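Home | Guides | Wood Care | Kitchen | Contact

How to Oil a Pine Table
by Rosaire Bouchard, updated 12/6/24

Pine is soft and it drinks up whatever you spill on it. A bare pine table will show rings within a week of normal use. Oiling it takes one afternoon of work and then a lot of waiting. I have done the one in my kitchen every January since we moved to Nirthorpe, and the method below is the one I have settled on.

What you need

A can of hardwax oil (I use Sandhu clear matte, $29 for the small can, enough for two coats on a table for six). Sandpaper in 120 and 180 grit. Lint-free rags. A tack cloth. Nitrile gloves. A metal bucket of water for the used rags.

Before you start, check what is on the wood now. Put a few drops of water on the top and leave them. If they bead up, there is still a finish there and you will need to sand through it. If they soak in, the wood is close to bare. Try a spot where cups usually go and another near the edge, as they wear at different rates.
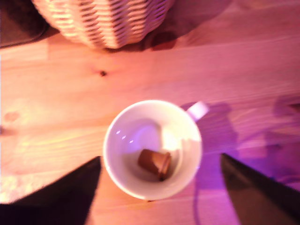 Step 1. Clear and wash the table

Take everything off. Wipe the top with warm water and a drop of dish soap, then again with plain water. Let it dry overnight. Do not use a spray polish. Many of them contain silicone, and oil will not take evenly over it.

Step 2. Sand

Start with 120 grit on a block and go with the grain, in long strokes from one end to the other. Do not lean on one spot to get rid of a stain, or you will leave a dip that shows in low light. Go over it all again with 180. Stop there. If you sand pine any finer, the surface closes up and the oil sits on top.

Vacuum the dust, then use the tack cloth. 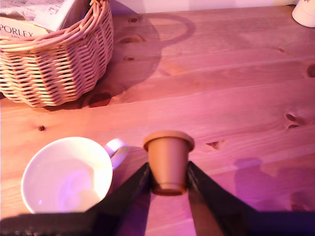

Knots need a little more care than the rest of the wood. They are harder and full of resin, so sandpaper skips over them and oil dries more slowly on them. On a top made of planks with dark knots scattered across it, go around once by hand and check each one for sticky spots. Clean off any resin with mineral spirits on a rag and wait 40 minutes before you go on. A knot with a split in it can be left alone unless crumbs collect there, in which case fill it with clear epoxy and sand it flush the next day.

Step 3. First coat

Stir the can, don't shake it. Pour a small amount onto a rag and work it in along the grain, one plank at a time. Keep it thin. After 15 minutes wipe off everything that has not soaked in. The surface should look damp but not shiny.

Used rags can catch fire on their own if you ball them up. Put them straight in the bucket of water, then lay them flat outside to dry.

Step 4. Second coat

Wait a full day. Rub the top lightly with a white pad, wipe it, and put on the second coat the same way, using about half as much oil.

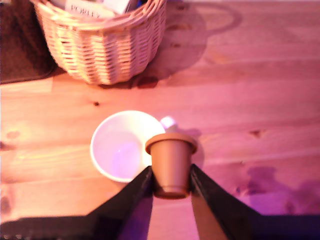

Keep the room aired while it cures. You can use the table gently after two days, but hold off on hot dishes, wet cloths and tablecloths for two weeks. Felt pads under anything heavy will help during that time. The Flaltau stick-on ones hold up well.

After that, wipe spills when they happen and touch up dull areas with a thin coat as needed.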